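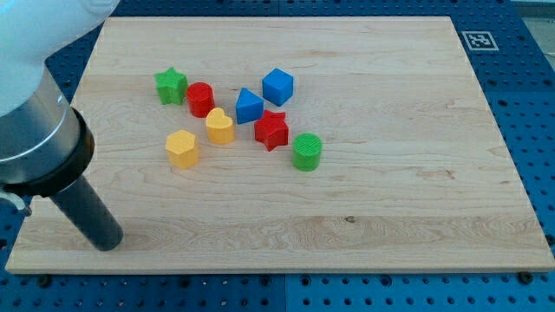
Setting Up Your Recipe Page on Skiseck

Okay, so you've made your account and you're staring at a blank page. I stared at mine for a whole Wednesday evening, so let me save you the trouble!

1. Click New Page and give it a name. Mine is called Horker, after my grandmother's soup pot (long story, it's on the page). You can change the name later, but the web address stays put, so check your spelling.

2. Fill in the About Me box. You get 200 characters and I used 52 of them the first time. Write a bit more than I did. People do read it.

3. Add your first recipe. Ingredients go in the left column, one per line, and the method goes on the right. Hit Save before you switch columns.

Caution: switching without saving clears whatever you just typed. I lost an entire lamb stew this way and I'm still a little sore about it.

4. Pick your comment setting. I leave mine on Open, but Niamh Kinsella keeps hers on Ask Me First and she sleeps better than I do.

5. Press Publish. Your page can take up to 24 hours to show in search, so don't panic and publish it twice (hello, that was me).

Note: if you're moving over from an old blog, use the Import button under Settings and bring in your posts in small batches. I tried all 647 of mine at once and it froze at the letter C.

Once the page is up, go on to the next section for adding tags.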